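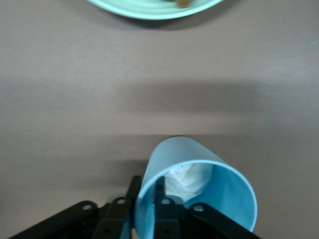
Questions about recording for Haltosero

What counts as one example?
One go at one job, start to finish, with you steering the arm. Clearing a cup away is one example. Clearing the cup and then the plate is two, please!

How many have we got?
944 from the Himside kitchen tables so far, and we'd love to reach 2285 by February. Every one helps.

I fumbled it. Should I delete it?
Please don't! Mark it "slip" and carry on. Recoveries are brilliant material, and we never get enough of them.

Can I leave rubbish in the cups?
Yes, tissues and wrappers are very welcome. Real tables are messy. No liquids, though.

Does it have to be the same every time?
The opposite. Shift things, turn them, swap colours. After 23 goes with one layout, change it.

How long is a session?
13 examples, then a proper break. Tired hands make jerky recordings.

Who do I ask if the arm won't connect?
Virgilio Dela Peña, at the Onura desk.

Page updated 9/25/26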